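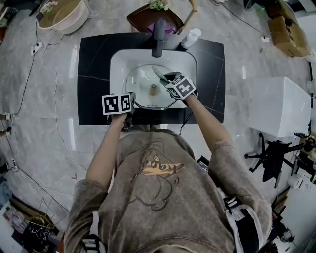 3.2 Basin cleaning

Sink tasks were taken from the Hurent household list. Of 334 cleaning episodes logged in the wet rooms, 70 were basins only, the rest counters, taps and floors. Each one was split by hand into reach, wipe, rinse and put back (labels by Ro-un Pyo, checked once in December). Wiping took longest. White ceramic set in a dark stone top, so marks on the bowl are hard to see and marks on the counter are not - people went over the counter twice and the bowl once.

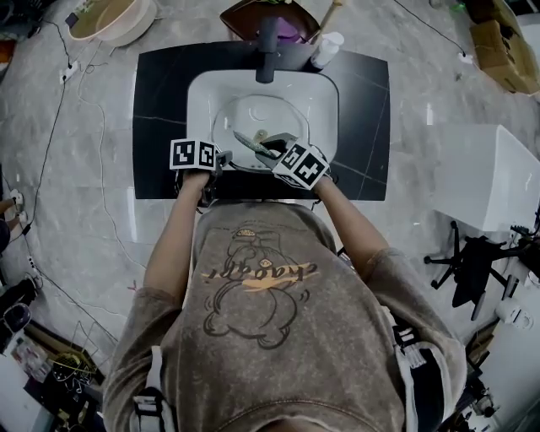

Figure 4. Work at the basin, black vanity top with faucet at the back.

The area under the faucet was the slowest part. Small tools get in there, a folded cloth mostly doesnt. Episodes with a bottle left on the counter were kept in. So were those where the wiper stopped to move somthing, coded as "other" and left out of Table 2. Drain plug not scored separately, too few clean starts. Same split as Mbwambo - rim, wall, floor of bowl - but we merge wall and floor, as the two could not be told apart in most episodes.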